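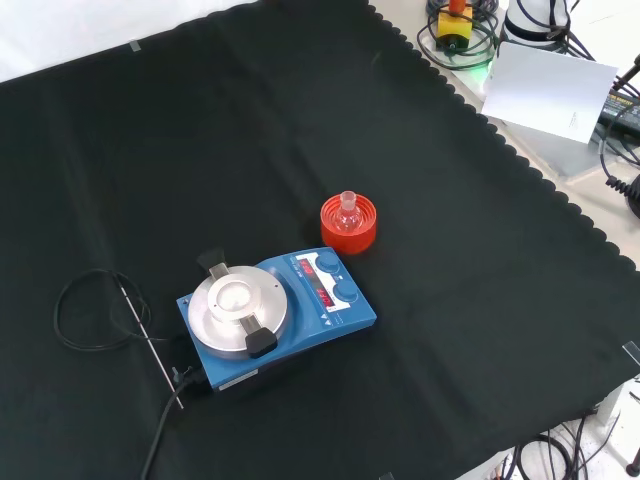

Hallero Workroom is the packing and assembly service I run out of Kodelham, and this page is for anyone who'd like to hand us a job and wants to know what they'd be getting. We employ 14 people who've had a hard time finding or keeping regular work, whether through illness, a long gap, or a stretch of life that went sideways, and every one of them is on a proper wage. We put together boxed kits, mostly for schools, small labs and craft sellers. If you want a printed sheet explaining what to check before anybody uses what's in the kit, we'll fold it and put it on top where people will find it.

The standard service is what I call the Lonard box (Lonard is the street we're on, so no great mystery there). You send us the parts, or have your supplier send them straight to us, and we count, bag, label and box them to your list. The smallest run we take is 600 boxes. The biggest we can do in one go is 2,000, and past that I'd ask you to split it into two deliveries, which most people are fine with once we've talked about storage!

What's in the price: the plain brown carton, paper filling, one label on the outside and one folded sheet inside. Printed cartons are extra. So is anything that has to be glued, because glue takes up table space for hours and I only have so many tables. Ask me about Gondal trays if your parts roll around – they're the pressed card inserts we cut ourselves, and they hold small bottles very nicely.

Every run starts with a sample box. I pack the first one myself, then Fanni Balogh, our floor lead, takes it apart again with your list in her hand and tells me what I got wrong (usually the label). You get that box in the mail, you say yes or you say change this, and only then do we start. Please do open it. I once had a customer approve a sample still taped shut and we both regretted it.

Timing is 15 working days from the day your last part arrives. November is our busy month, so if you need boxes before the holidays, get your parts to us by the end of October or we'll be having an awkward phone call.

A few things we can't take: food, anything with a flame warning on it, and loose glass without sleeves.

People ask whether the quality suffers because of who we hire. No, it doesn't, and I'd rather you judged the sample than took my word for it. We check weights on every carton – a missing part shows up on the scale before it shows up in your inbox. If something is still short when it gets to you, tell me and we'll send the part out free.

To get a quote, send your parts list, the number of boxes and where they're going. I answer these myself, normally before 10 in the morning, with coffee. Pallet delivery and customer pickup are both available, and the loading door is around the back.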